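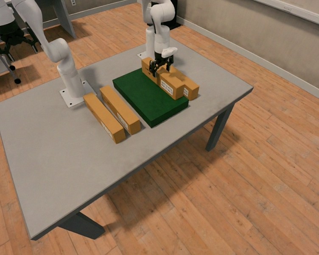 Figure 1. Simulated work table with two arms, one gripper held just above a group of boxes.

Public Land, Private Buyers: How the Town of Porkton Approved Sales of Municipal Parcels
Final project report, Seminar in Local Government and Public Accountability

1. Purpose of the study

This report examines the procedure by which the town of Porkton sells land it owns to private developers. It concentrates on the Ponatari tract, a former rail yard of 337 acres on the eastern edge of town, which was rezoned from light industrial to mixed commercial use and then sold in stages. The central question is whether the written rules on buyer review were followed before each sale was approved, and whether a resident reading the public file could tell that they were.

The report does not take a position on whether the land should have been sold. Opinion in Porkton remains divided on that point, and the price paid per acre falls outside the scope of the seminar.

2. Background

Under the town code, any sale of municipal land must pass through three steps: a notice of intent, a review of the buyer's finances, and a vote of the town council in open session. The financial review is the least clearly defined of the three. The code asks for "satisfactory evidence of means" but does not say what form the evidence should take or which office must keep it.

Two buyers account for most of the Ponatari sales. Tiedemann acquired the parcels closest to the highway and has since applied to build retail space there. Grundlow bought the interior parcels and, at the time of writing, had filed no building application. Both firms were formed before the rezoning was announced, and both were represented at the public hearing held in March.
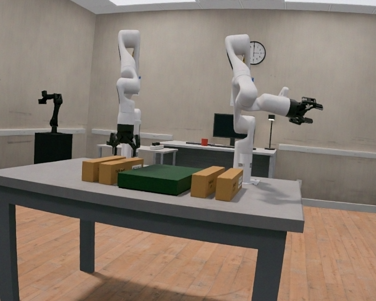 Figure 2. Table with four boxes in two pairs, one on each side of the dark green block (simulation).

3. Sources and method

The project relied on documents held by the town clerk and open to any resident on request. In all, 1,992 pages were read, including council minutes, planning staff memos, hearing transcripts and letters from the public. Each page was logged by date, originating office and parcel number. Where a memo referred to an attachment, the attachment was requested separately.

No interviews were conducted. The seminar guidelines discourage interviews on matters that may still be under appeal, and one objection to the Grundlow sale was pending when the research ended. This limits the findings. Written files show what was recorded, and some discussion between staff and buyers may have taken place by telephone.

4. Findings

Notices of intent were complete for every parcel. They were posted at the town hall and printed in the local paper within the period set by the code.

The financial review was less consistent. For Tiedemann, the file contains bank letters, a statement of assets and a signed staff checklist. For Grundlow, the file holds only a one-page letter from the firm itself, with a handwritten note reading "accepted." The note carries no initials. A later memo describes the review as finished – it does not say who finished it.
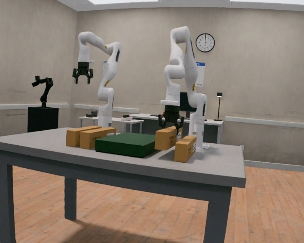 Figure 3. Two arms behind the table, with the boxes on either side of the green block (simulation).

Council votes were properly recorded, and the minutes list the members present. However, the financial material for Grundlow does not appear in the packet sent to members before the vote. The minutes show one question on the subject, which was answered by reference to the staff memo.

5. Recommendations

The town should adopt a standard list of documents for financial review and apply it to every buyer of municipal land. The staff member completing the review should sign and date it. The full review should be included in the council packet and posted with the agenda, and the clerk should keep a single file for each parcel until the building permit is closed or the sale is reversed.

The town may also wish to set a deadline for building applications on land sold for commercial use. The present code contains none.

6. Access to records

The page log prepared for this project has been deposited with the department office and may be consulted during regular hours. Copies of the source documents should be requested from the Porkton town clerk.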